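Storage note: lemons in open baskets

The kitchen notes page has received more mail on citrus than on any other subject since the Ekden pantry guide went out to members, so this item sets out the current practice in one place. It applies to whole, uncut fruit kept at room temperature. Cut fruit goes in a closed container in the refrigerator and is not covered.

A lemon loses water through its peel. The rate depends on air temperature, humidity and the condition of the skin. A thick peel slows it down; a nick or a soft spot speeds it up. Fruit that has lost a lot of water feels light for its size and gives under the thumb. It can still be juiced, though the yield drops and the zest becomes hard to grate evenly.

An open-weave basket allows air to reach the underside of the fruit, where a solid bowl holds moisture against it. The drawback is pressure. Twisted or ribbed weaves have raised strands, and a full basket pushes the bottom layer against them. Keep to a single layer. Line the base with a folded cloth if the ribs are coarse, and change the cloth when the basket is cleaned.

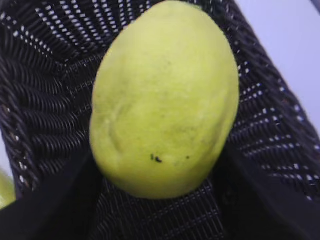

Lemon in a black woven basket. Note the shallow dent on the left side and the small dark specks low on the peel.

Marks on the peel should be sorted by feel as well as by eye. Dry specks that sit flat on a firm skin are generally cosmetic, and so is light mottling. A greenish cast alone is no reason to reject a lemon, as color is a poor guide to juice content. A dent needs a second check: press beside it, then in it. If both points are equally firm, leave the fruit in the basket. If the dent is softer, use that lemon first. Any fruit with fuzz, a wet patch or a sour, musty smell goes out, and its neighbors should be wiped and dried before they go back.

For fruit that will be kept longer than a week, the refrigerator drawer is the better place. Use a closed bag and bring the lemons out an hour before juicing.

Cleaning: brush the weave with a dry, stiff brush, working along the ribs and then across them. Wipe with a damp cloth and let the basket air-dry upside down. Do not soak natural fiber. Coated or synthetic strands can be rinsed.

Zaid Dabbas is revising the citrus page of the guide for November. Corrections should reach him in writing, with the page number. The current text is on page 17.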